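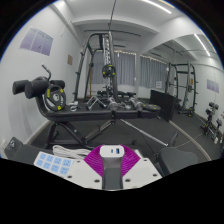

Photo: Zerrin Güler

Print this page | E-mail this page

Search questions Enter keywords Go

Power strip in a small home gym – where should it live?

We have turned the small back room into a gym and I can't settle on where the power strip goes. It's a white one with light blue sockets and far more cable than I need. At the moment it sits on a grey padded surface near the adjustable bench, with the spare cable looped up behind it.

All it has to run is a phone charger, and a speaker called a Skorura that my brother gave me. The rest of the kit doesn't need power. There is a double socket low on the wall, which I can reach, but my phone lead is too short to get from there to the bench.
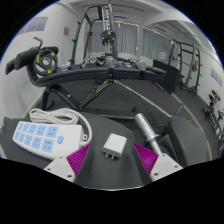 Charger, power strip and the bench behind

I've also got into the habit of using the bench as a shelf. Dumbbell ends and a cable handle go on the pad at the end of a session, and the weight plate gets leaned against the roller end. I would like to sort all this out in one go and don't want to spend much. The whole budget is £21.

Questions really are:

Is it all right to leave the cable bundled up?
Should the strip be on the floor, on the wall or where it is?
What do people use for the small metal bits?

Zerrin Güler

Replies

Leeds, 21 August 2026

Undo the bundle if you are going to run anything heavy off it, like a fan heater. A coiled cable can warm up under load. For a phone charger and a speaker it makes very little difference, but I would still open the loops out a bit and not pull the ties tight.

As for where, I'd put it on the wall. Look at the back of the strip first, as many have two keyhole slots for hanging. If yours has, fix it a bit above skirting height, on the side of the room where you don't lift. Check for pipes and cables before you drill. If you rent, use a shelf bracket or a small table and leave the walls alone. I wouldn't have it on the floor, where a plate can land on it or you can catch the lead with your foot.

The cheap answer is a longer phone lead. Plug the charger in at the wall and you may not need the strip in there at all. I have a 2 metre lead and it reaches my bench with some to spare.

Small bits – a shallow plastic tub, the kind sold for cutlery drawers. Put an old tea towel in the bottom to stop the rattle. Collars and clips in one, handles in another.

Agnes Ekström
Was this answer useful? 12 people said yes 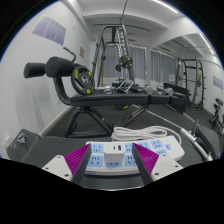
Cardiff, August

I agree with most of that but would keep the strip. You always end up wanting another socket, and a strip with its own switch is handy for turning everything off when you leave the room. Mine is screwed to a short plank and the plank stands on end behind the door.

Don't leave it on anything padded if sweat or a water bottle can get at it. I had a bottle go over next to mine in April and it took out a Dakitz radio. The strip was fine once it had dried for a few days but I binned it anyway.

Also get the metal off your bench pad. The edges mark the vinyl, and once it splits the foam starts coming out. I repaired mine with a patch kit and it lasted roughly a month. A new pad cost more than I paid for the bench. For plates, a cheap upright rack is better than leaning them on the rollers, where they will slide when you move the bench.

Nikau Pryor
Was this answer useful? 3 people said yes 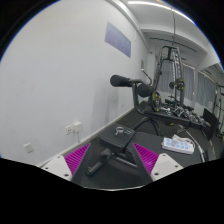 Wall sockets, roller end and strip

just put hooks up. carabiners and rings go on a hook by the door and you stop losing them. no idea about the electrics

Luana Conceição

Zerrin Güler added: Thanks all. I have ordered a longer lead and two tubs, which leaves enough for some hooks. Will look at the back of the strip tonight – if there are slots it is going on the wall.

Print this page | E-mail this page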